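Strip light

From the Clinville Household Encyclopedia, section L (Lighting and Lamps)

A strip light is what most of us call a long fluorescent lamp in its fitting, the sort you find in kitchens, garages, classrooms, chip shops and the back rooms of libraries. Properly speaking the lamp is the glass tube and the fitting is everything that holds it, but I've never heard anyone in a shop make that distinction and I'm not going to be strict about it either. In North America they say "fluorescent fixture", and you'll also see "batten" on the box if you buy one in Britain or Australia, which means a plain one with no cover.

I've been writing the lighting entries for this encyclopedia for a good while now and this is the one I get the most letters about (mainly about the buzzing, see further down).

How it works

Inside the tube there's a small amount of mercury and some gas at low pressure, usually argon. At each end is a little coil of wire, a bit like the filament in an old bulb. When current passes through the gas it knocks the mercury atoms about, and they give off ultraviolet light, which is no use for reading by. The inside of the glass is coated with a white powder called a phosphor, and the powder soaks up the ultraviolet and gives it back as light we can see. All the white you see on a tube that's switched off is the powder. The glass itself is clear, apart from on a few special types.

The awkward part is getting it started. Gas doesn't like carrying current until it's been given a good shove, and once it does get going it'll happily carry more and more until something burns out. So every fluorescent fitting has a ballast to keep the current in check. In older fittings that's a heavy lump of iron and copper wire, and it's the reason a second-hand strip light weighs so much more than you expect when you lift it off the pile. Newer ones have an electronic ballast, much lighter and nearly silent.

The starter is the small plastic or metal can that twists into the side. I keep a couple in the drawer with the fuses. If a tube flickers at both ends and never quite catches, try a new starter before you buy a new tube! It costs next to nothing and half the time that's all it was.

Sizes and names

Tubes are named by their thickness in eighths of an inch. A T8 is eight eighths, so one inch across, and a T12 is an inch and a half. T5 is five eighths and came along later, and it needs its own fittings. People write in asking whether the T stands for "thin" (it's for "tubular"). Length is separate and goes by feet in everyday talk even where everything else has gone metric: two foot, four foot, five foot and so on.

Then there's the colour. "Warm white" leans yellow, "cool white" is the flat office sort and "daylight" is bluer again. Most tubes carry a three-figure code. The first figure tells you how faithfully colours show up under it and the other two tell you the shade, so 827 is warm and 840 is cool. If you have put one of each in the same room, as my brother-in-law did in his hallway, you'll know how odd it looks, and there's no cure but to take one out again.
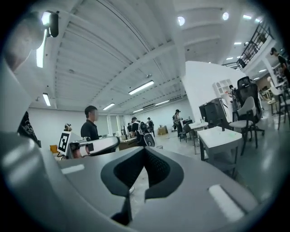 A long fluorescent fitting, hung vertically, with a smaller white light above it.

Where they caught on

Fluorescent tubes went on general sale in the late 1930s and spread very quickly through factories, where people needed a lot of even light over long benches. Shops took them up next, then schools and offices, and by the time I was little they'd got into ordinary kitchens. My gran had hers put in over the sink and was enormously proud of it. She said she could see the dirt for the first time and wasn't sure she was pleased.

For local interest, the old Marquez department store in Clinville was lit throughout by strip lights from the ground floor to the tea room. The maintenance ledger still exists, all 158 pages of it, and I spent a very happy April going through it at the records office. At its fullest the building had 3,935 tubes in it. A good part of the ledger is just lists of which ones had gone, floor by floor, in three different people's handwriting, with the odd grumble in the margin about ladders. The perfume counter got its tubes changed far more often than the stockroom did.

Tayla Doolan, who ran the lamp department at Marquez for 31 years, wrote me a long letter about the brands they sold. The cheap line was Flarka, in a yellow sleeve, and the good one was Oltik. She reckoned the Oltik tubes lasted better but that customers bought on the colour of the sleeve and nothing else. She also remembered an 18-inch tube for shaving mirrors that I haven't been able to trace anywhere. If you have one, please write!

Buzzing, flickering and blackened ends

The buzz comes from the ballast and not the tube. Mains current in Britain changes direction a hundred times a second, and the iron plates in an old ballast shiver along with it. If the plates have worked loose, or the fitting is screwed to a thin ceiling that acts like a drum, you'll hear it all over the house. Tightening the fixing screws sometimes helps (power off at the board first, please). An electronic ballast cures it for good.

Flicker has the same root. On an old-style ballast the light dips with every swing of the current, and while most people never notice, some get headaches or sore eyes from it. It's worse when a tube is near the end of its life, when you may also see a sort of slow swirl travelling along the glass. A new tube sometimes swirls for its first few hours as well and then settles down, so don't rush back to the shop with it.

Dark ends are simply wear. Every time the lamp starts, a little material is knocked off the coils and lands on the glass close by. That's why a tube left on all day can outlast one that's switched on and off constantly, and I expect it's where the old belief comes from that it's cheaper to leave strip lights burning. It isn't, by the way. The extra used at start-up is tiny, and you only have to leave the room for a short time before you're better off switching off.

Cold makes them sulk too. In an unheated garage in winter an ordinary tube may come on dim and pinkish and take its time warming up.

Breakages and getting rid of them

As there's mercury inside, tubes shouldn't go in the household bin. Most council tips have a long box or cage for them, and plenty of shops that sell lamps will take them back. If you break one indoors, open the windows, leave the room for a quarter of an hour or so, then sweep up gently with stiff card and put the bits in something with a lid. Don't hoover it. The amount of mercury is small but a vacuum cleaner blows it about.

Replacement by LED

Many places have now stopped the sale of most common fluorescent tubes, and what you'll be offered is an LED tube made to fit the same holder. Some go straight in with a dummy starter supplied in the box. Others need the ballast bypassed, and that's a job for an electrician. Check which sort you've got before you pay for it, as the boxes look very alike. Our own parish hall changed over for just under £400 including the labour, and the thing everyone mentioned was the quiet.

See also: Ballast; Bulb, household; Garage, lighting of; Neon sign; Starter switch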